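Should the Ivamgate Cup move to April?
Telley & District Sports Board > Cricket > Club and league cricket

longhopper
Posted 29th October

Right, I've just got in from the league's open evening and I'm far too wound up to sleep, so here goes. The proposal is to take the Ivamgate Cup out of midsummer altogether and play the first round in April, before the league programme starts. Every club gets a vote and it needs two thirds.

I love this idea! The Cup has been squeezed into midweek evenings for as long as I've been playing, and by the time you get to the semis half of each side is on holiday and the other half is carrying something. Put it at the front of the season and everybody is fit, everybody is keen, and you've got proper cricket to look forward to all winter. It would be on weekend afternoons too, so we could go to 40 overs instead of 20.

What does everyone else think? I know our lot are split.

mossy_roller
I do the square at our place and my heart sank reading that. Do you remember what April was like this year? I couldn't get the heavy roller on until the second half of the month. A pitch that early is a pudding. You'll have 40 overs of the ball stopping on people and a final score of 82 plays 79.

longhopper
82 plays 79 sounds like a cracking game to me!

mossy_roller
It does until you're the one batting in it.

third_man_up
Count me in the yes camp. We had over 1680 people through the gate across the whole Cup back when it was played at weekends (it's in the old handbook, I've got it next to me) and I'd be amazed if we get a quarter of that now. You can't expect families to turn up for a six o'clock start and then stand about in the gloom. A weekend Cup with the bar open and the barbecue going would be brilliant for the smaller clubs.

seamingwell
Those old weekend games were in July though, weren't they? I'm not sure you'd get the same crowd in a cold wind off the reservoir end. I'm not against moving it, I just think April is the wrong direction. Why not September? The squares are dry, the league's finished, and it gives the clubs in mid-table something to play for.

longhopper
September was talked about tonight. The trouble is the football. Three of the grounds are shared and the goals are up by then, and at Telley Rec they've marked a touchline across the edge of the square before the last league game more than once. I'd happily take September if someone could sort that out.
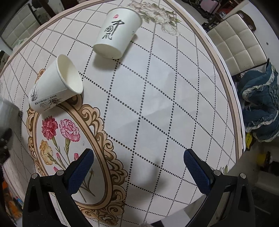 The other thing that came up was the draw. At the moment it's seeded on last year's league positions, so the second division sides nearly always get one of the big boys straight away. The new version would be a completely open draw, all the names in together. I think that's the best bit of the whole package and hardly anyone has mentioned it. Imagine us drawing Solís Wanderers at home in round one, with their overseas lad not landed yet. We'd have a real chance!

nightwatchman_nick_off
Ha, so that's what you're after. Catching Solís before they've got their team together.

longhopper
I couldn't possibly comment. But yes.

nightwatchman_nick_off
Speaking as someone who plays for them, we'd still fancy it. Our seconds beat your firsts in that friendly.

longhopper
On a matting wicket! With two of our bowlers at a wedding!

cowcornerclaire
Can I put in a word for the juniors? If first teams are using the main square every weekend in April then the under-13s and under-15s lose their early practice on grass. We've got 6 junior sides at Comivari now and we only have the one ground. I like the open draw and I like weekend games, I'm just asking where the youngsters go. Two more weeks in the sports hall isn't the end of the world, but they're champing at the bit by Easter.

third_man_up
Fair point and one I hadn't thought of. Would mornings work? Juniors on at half nine, Cup game from one. Some of the parents might stay on and watch as well.

cowcornerclaire
It might, if the pitch isn't the same one. I'd want to hear what mossy_roller thinks.

mossy_roller
You could put the juniors on an edge strip and keep the middle covered. I'd need another pair of hands for the covers, ours weigh a ton when they've had rain on them. It's possible. I still say you won't have a surface worth playing on before the last week of the month.

seamingwell
So what about a halfway house? Preliminary round in the last week of April, next round over the May bank holiday, then the semis and final at weekends in June. You'd only need three clear weekends out of the league fixtures and the final would be on a decent pitch.

longhopper
Now that I really like. It keeps the early season buzz and you'd get the final in proper sunshine (stop laughing). It would have to be put as an amendment before the vote, and I think it needs two clubs to back it. I'll ask ours at training. Would Comivari second it?

cowcornerclaire
I'll take it to our captains. I can't promise, some of them would play it on Boxing Day if you let them and some don't want it touched at all.

old_pavilion_clock
I'll be the one to say leave it alone. Midweek evenings in June are the best cricket there is – still light at nine, everybody straight from work, twenty overs and then a pint. I've played in that Cup every year since I was at school and I've never once wished it was longer. If the crowds are down, start at quarter past six and tell people it's on. We don't so much as put a poster up any more.

third_man_up
I do agree about the posters. Whatever happens, we should do that.

longhopper
Lovely post, and you've nearly made me homesick for it. I'd still vote for the weekends. I want to bowl more than four overs!

nightwatchman_nick_off
Having faced you, so do we.

seamingwell
I've written up the halfway house version with dates and sent it to both of you by message. Have a look and change whatever you like. The bank holiday round clashes with the Ivamgate tens, so that might have to shift by a day.

cowcornerclaire
Got it, thanks. The tens don't start until two, so a morning Cup game could still go ahead at our place. I'll check who has the ground booked.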